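Section 4: Oiling and Curing the Tabletop

Your Brirkeck table leaves the factory sanded and sealed with one thin coat of Bisard hardwax oil. The top needs two further coats before regular use. Allow one afternoon for the first coat and the following afternoon for the second. Do not assemble the legs (Section 5) until the second coat is dry to the touch.

What you need

Bisard hardwax oil, 400 ml can (supplied)
Two lint-free cloths (supplied)
White applicator pad (supplied)
400 grit sanding sheet (supplied)
Masking tape
Vacuum with a soft brush head
Nitrile gloves

CAUTION: Cloths soaked in oil can heat up and catch fire without a flame. After each coat, soak used cloths and pads in water, lay them flat outdoors to dry, and then throw them away. Do not leave them in a pile or put them in a trash can while they are wet with oil.

4.1 Preparing the surface

1. Lay the top on two padded trestles, or on the flattened shipping carton, with the good side up.

2. Check the grain before you start. All sanding and wiping must follow it. On most tops the lines run the length of the board, but on wide-cut panels they may curve or cross at an angle. Follow the main direction and ignore small loops.

3. Tape over the threaded inserts on the underside so that oil does not run into them.

4. Fold the 400 grit sheet in three and rub the whole top with light pressure. Two passes are enough. You are only taking off raised fibers, and the color should not change.

5. Vacuum the top and edges, then wipe with a dry cloth. Do not use water or a tack cloth. Residue from a tack cloth will keep the oil from soaking in evenly.

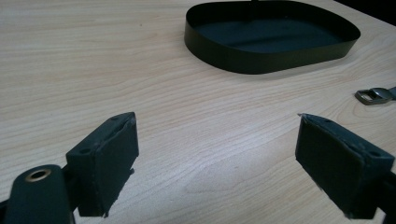
4.2 First coat

1. Stir the oil with a flat stick for two minutes, down to the bottom of the can. Do not shake it. Shaking puts bubbles in the oil and they will dry in the finish.

2. Pour a small pool, no wider than your palm, near one end.

3. Spread it with the white pad in long strokes. Work in strips the width of the pad and overlap each strip slightly.

4. Do the edges last with whatever is left on the pad.

5. Wait 15 minutes, then wipe off all oil still standing on the surface with a clean cloth. The top should feel slightly greasy and leave no mark on a gloved finger.

6. Leave the top flat overnight in a room with a window open.

NOTE: If you can see shiny patches the next morning, oil was left standing. Rub the patches with the used side of the 400 grit sheet until they match the rest, then carry on.

4.3 Second coat

Repeat steps 1 to 6 above, using half as much oil. The second coat takes less and sets faster, so wipe it off after 10 minutes. Do not apply a third coat. It will stay soft and pick up dust.

4.4 Curing

The table can be moved and assembled the day after the second coat. Full hardness takes two weeks. During this time:

Wipe up spills at once.
Use coasters and placemats.
Do not cover the top with a cloth or plastic sheet.
Keep potted plants off it.

4.5 If you are using a different oil

Burnix Clear and Lefèvre Table Oil can both be used over the factory coat. Follow the drying times on the can instead of the ones in this section, and test on the underside first. Burnix Clear will turn the wood a little yellower. Do not use polyurethane, shellac or any water-based varnish. They will peel.

4.6 Reordering

Oil refills come in 400 ml and 800 ml cans. The smaller can covers one six-seat table with enough left for yearly touch-ups. Replacement pads are part number 224 and are sold in pairs.

Close the can tightly after use and store it upright, away from frost. Oil that has formed a skin can still be used if the skin is lifted off whole. If it has turned thick or stringy, take it to a paint collection point.

Continue with Section 5, Fitting the Legs.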